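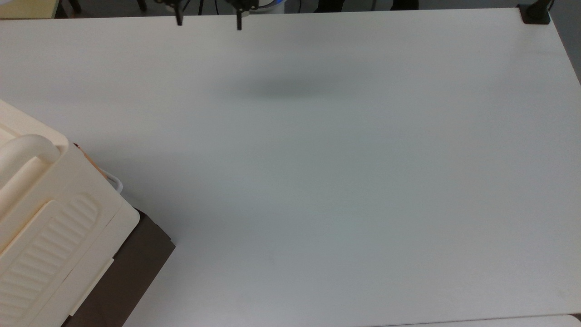 A cream-colored plastic appliance on a white-topped table at the Demissie Building, Losandale.

Losandale to Accept Small Household Appliances at Demissie Building

8/11/21

The City of Losandale will begin accepting small household appliances for inspection and reuse at the Demissie Building, the Public Works Department announced. The service replaces the curbside pickup of small electrical goods, which was suspended in March after the city's hauling agreement expired.

Residents of Losandale and the neighboring township of Otden may bring items to the ground-floor workroom during regular building hours. There is no charge for drop-off. Each household may leave two appliances per visit, and proof of address will be requested at the counter.

The workroom was previously used for the storage of election equipment. It has been fitted with 14 white-topped worktables, purchased from the supplier Jendetti under a contract approved in the spring. According to the department, a smooth, light-colored surface was specified so that small screws and broken pieces of plastic can be found easily when an appliance is opened. The tables are wiped down between items.

Under the procedure adopted by the department, every appliance is placed on a table and examined from the outside before any cover is removed. Staff look at the housing, the handle, the vents and the cord. Ribbed or slotted panels are brushed clean, as lint and kitchen grease tend to collect in the grooves. Appliances with molded plastic housings are checked for cracks along the seams, and those with cracks near a heating part are not returned to use.

Items that pass the outside examination are then tested for electrical safety. Appliances that pass both stages are tagged and transferred to the city's household goods program, which supplies furnished units to families moving out of temporary housing. The remainder are taken apart, and the metal, plastic and wiring are sent for recycling.

The department reported that 1032 small appliances were collected at the curb in the last full year of the former service. Nearly all were sent directly for shredding, including a number that city staff believed could have been used again. The new arrangement is intended to give each item an individual examination first.

The following will be accepted: toasters, kettles, coffee makers, mixers, blenders, irons, fans, portable heaters without fuel, hand-held vacuum cleaners and similar goods that one person can carry. Microwave ovens, air conditioners, dehumidifiers, televisions and any item containing fuel or refrigerant will not be accepted and should continue to go to the Otden transfer station.

Residents are asked to empty and wipe out all appliances before bringing them in. Water tanks should be drained and crumb trays emptied. Loose parts, such as lids and attachments, should be placed in a bag and tied to the handle. Instruction booklets are welcome but are not required.

Storage in the Demissie Building is limited to 200 items at any one time. When that limit is reached, drop-off will be paused and a notice will be placed on the front door and on the city website. Appliances may not be left outside the building after hours, and once an item has been accepted it cannot be returned.

Parking is available in the rear lot. The side entrance has a ramp and is the closer of the two doors to the workroom.

Comments (4)

otdengardener
Does the proof of address have to be a utility bill? Mine are all online now. I have an iron and a fan to bring over.

maple_and_third
I was sorry to see the curbside pickup go. My mother does not drive and there is no bus to the Demissie Building after lunch. Please consider a pickup day for seniors.

r_losandale
Good use for that room. Are dehumidifiers really a no even if they have been emptied? The transfer station charges for them.

kettleblack
Replying to r_losandale: it's the refrigerant, not the water. I called and they told me the same thing the article says.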